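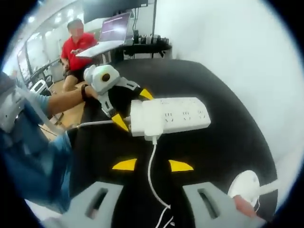
Hand grippers out for the power strip, the one piece of club equipment with a waiting list.

About the Boltska Club

Boltska is an after-hours robotics club at Mulcahy. We have 18 members, 3 work tables if you count the one with the bad leg, and a long-running disagreement over whose turn it is to coil the cables.

Most robot clubs build something that fights. We teach ours to tidy a desk. Our main project, Neltix, starts with people doing ordinary jobs using hand-held grippers, over and over, until a program has seen enough of them to have a go by itself. Parents who were promised lasers have been very understanding.

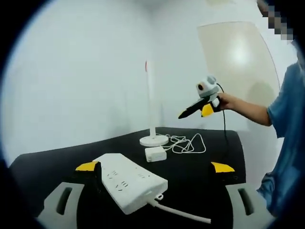 Two grippers, one power strip and a desk lamp with more cord than it needs.

So far we have saved 2,762 runs, and almost all of them are usable. The rest have been kept as a record of our early confidence. New members usually assume that picking up a power strip is easy, and they are right for as long as they get to use their own fingers.

You don't need to know how to code. About half of us came in for the hardware and got talked into Python over snacks.

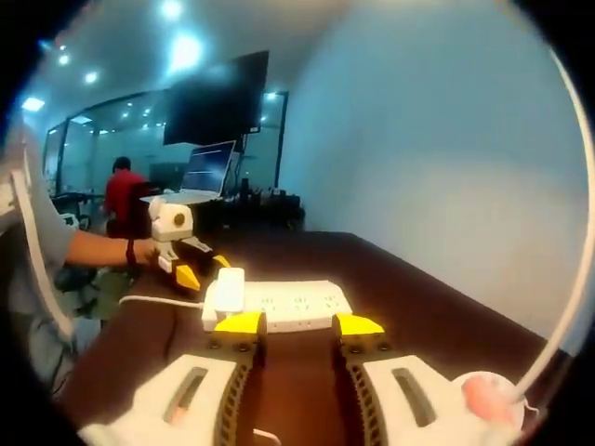
The coding half sits with the laptops and asks the gripper half to please do that again, slower. We swap sides every few weeks so that everyone gets a turn at being annoying.

In April we take Neltix to the Flurnent Student Open, in the household tasks class. Last year we came in second in a field of 2, and the certificate is up by the door. It doesn't mention the size of the field.
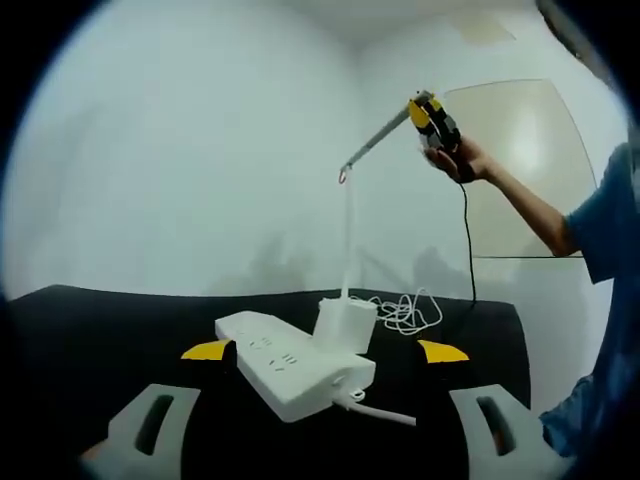
Joining

Come to any session and ask for a gripper. Your first visit is free, and after that dues are paid by the term. Closed shoes, please, and long hair tied back. If you borrow a screwdriver, put it back in the drawer marked Screwdrivers. We made the label ourselves.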